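Falton Notices - read me first

Hi, and thanks for downloading this. Falton Notices is a collection of 1,085 short obituaries and tributes to former mayors, councillors and members of parliament, typed up from the Rutcombe paper and a few of its neighbours. I started it as a winter hobby and it got away from me a bit!

What's in the folder

One big text file with a notice per line, plus a smaller file listing the newspaper, page and year for each. 190 of the notices have no page number (my fault, I was clipping before I was organised). Dates of death are given as printed, even where two papers disagree - I've kept both and put a star beside them.

Spelling is left alone too. If the paper wrote "councilor" one week and "councillor" the next, so have I. The Říha family notices are the exception: the papers dropped the accents every single time and I put them back in the name column, though the notice text stays as printed. 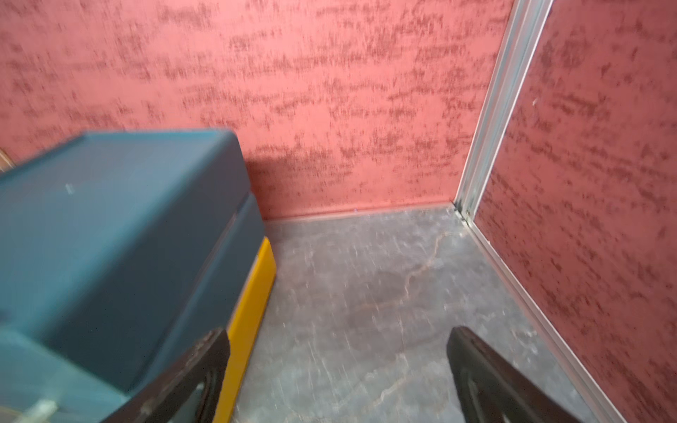

One reader at Wuvgate wrote in that the tributes lean far too heavily on people who held office for decades, and that anyone who served a single term gets two lines or nothing. Fair point, and I can't fix it, as that's how the papers covered them. Please keep it in mind if you're counting words per person or comparing how warmly people were remembered.

Using it

Go for it, for school work, family history, whatever you fancy. A credit to Falton Notices would be lovely. Please don't republish the funeral details from the newest 31 notices, which mention relatives' home streets.

Still to do

I've got nearly 4,000 clippings in boxes that haven't been typed yet, and I'm hoping to add the next batch in January. Corrections are very welcome, especially for middle names!

Last updated December 2, 2023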